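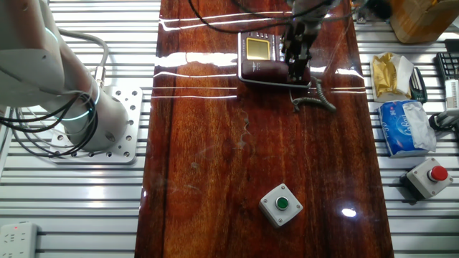

Tabletop with reddish-brown wood finish

Building Maintenance Meeting Minutes
Feb 5, 2016
By the Recording Secretary, Prutham Homeowners Association

Gutters: Preleren quoted $994 to reline the gutters on the Coelho Street side. Approved, 7 in favor, 2 against.

Attic vents: Original to the 1971 building. Patis to price replacements. Tabled.

Basement drain: Snaked in February. Slow again in heavy rain. Office will ask for a camera inspection.

Adjourned.

Last updated: February 2016
Contact the office | Copyright Prutham Homeowners Association | Back to top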